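Stefaniia Hordiienko does not want to talk about the arm. People always ask about the arm, she says, how strong, how fast, what did it cost. She works on what sits between the camera and the motors, and her view is that this is where most of the trouble lives.

"The arm does what it's told," she says. "Give it a bad target and it will go to the bad target beautifully, every time."

Hordiienko runs the planning software at Plallside, a small outfit in Stodelthorpe that writes control and perception code for other people's machines. The main product is called Ko. It takes a picture and a depth map, comes up with grasps, throws most of them out, and hands what's left to a motion planner. Short name, long config file. She has been on it since it was one script on one laptop.

We talked for most of a morning, partly in her office and partly standing up next to the test table, where she kept breaking off to look at a log.

First question was the obvious one. Why is picking things up still hard?

"Because 'thing' is not a type," she says. Then laughs, and tries again. A box on a shelf is close to solved, in her opinion. Six flat faces, you fit a plane, you're done. Cups are worse. A rim is a thin ring, the depth sensor sees it as a ring of noise, and whatever is inside the cup gets blended in with the far wall. So the software thinks the cup is full, or has no bottom, or is two objects.

Her team spent a good part of last year on that one problem. The old version of Ko would propose 270 grasps per view and score all of them. Slow, and the scorer liked handles too much. A handle looks great to a scorer, she says - two parallel sides, nice width - and then the whole mug swings round as you lift.

The new version cuts it down early. Anything where the fingers would cross the rim surface on approach gets dropped before scoring. Usually leaves around 50. Those get a proper collision check against the table and the wrist, wrist included this time, she says, since the camera housing sticks out and the old model of the gripper didn't have it. That was a bug for 11 weeks. She says the number without being asked.

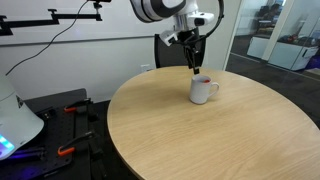 According to Hordiienko, a straight-down approach is the one everybody starts with and the one that hides the most mistakes. Vertical, the planner has it easy. Wrist angle hardly matters, gravity is lined up with the tool, and an error in height just looks like being a bit early or a bit late. Tilt the approach and all of a sudden your camera calibration has to be right in three directions.

"We had a demo that was perfect from above," she says. "Then a customer asked for thirty degrees. Not so perfect."

Calibration comes up a lot. She is blunt on it. Plenty of teams do it once, write the transform into a file and never open the file again. Ko now checks itself on startup - moves to a few known poses, looks at a marker, compares. If the error is over the limit it refuses to plan. Customers hated this. Support got more mail about the refusal than about any crash, and for a while there was a flag to switch it off. The flag is gone as of the November release.

I asked if she'd put it back.

"No." Pause. "Maybe for one person."

What about learning, then. Everyone else is training networks end to end, pixels in and joint commands out. Plallside uses a network for the grasp proposals and plain old geometry for the rest, which some people in the field would call old fashioned. Hordiienko doesn't mind the word. She wants to know why a grasp was rejected. With the geometric checks she gets a reason code, and there are 39 of them now, and she can recite a worrying number from memory. Code 7 is finger-table contact. Code 12 is joint limit during retreat. With a network she gets a score of 0.31 and has to guess.

She does think that will change. The proposal network already does better than the hand-written version it replaced, by a lot, and she was the one who wrote the hand-written version. "I was sad for one afternoon."

The tooling is the part she gets excited over, oddly. The replay viewer, called Vultex, lets you scrub through a run and see what the planner beleived at each moment, drawn over what the camera saw. Believed versus seen. She says it has found more bugs than the test suite. It started as a weekend thing and looked awful, green text on black, no undo. Now the customers ask for it before they ask for Ko.

A typical find: a run where the gripper stopped high over the cup and waited. Logs said nothing wrong. In Vultex you could see the point cloud was two frames old, so the planner was waiting for a cup that had allready been moved. Timestamp from the wrong clock. One line fix, four days looking.

Next on the list is force. At the moment the fingers close to a set width and the software hopes. She'd like the planner to use what the motors feel on contact and re-plan from there, in the middle of a grasp if needed. Nothing to show yet. She wouldn't give a date and I did ask twice.

Then her log finished and she went back to it.

Comments (3)

rimshot: The clock thing, yes. Lost a week to the same bug, camera on one machine and controller on another. Sync your clocks first, people.

dl_parrow: Does Vultex read logs from other planners or only Ko? Article doesnt say.

Maren K: Disagree on the startup check. On a line you can't just have it refuse. Warn me and let me decide.

Contact the editors | © 2019 All rights reserved | Back to top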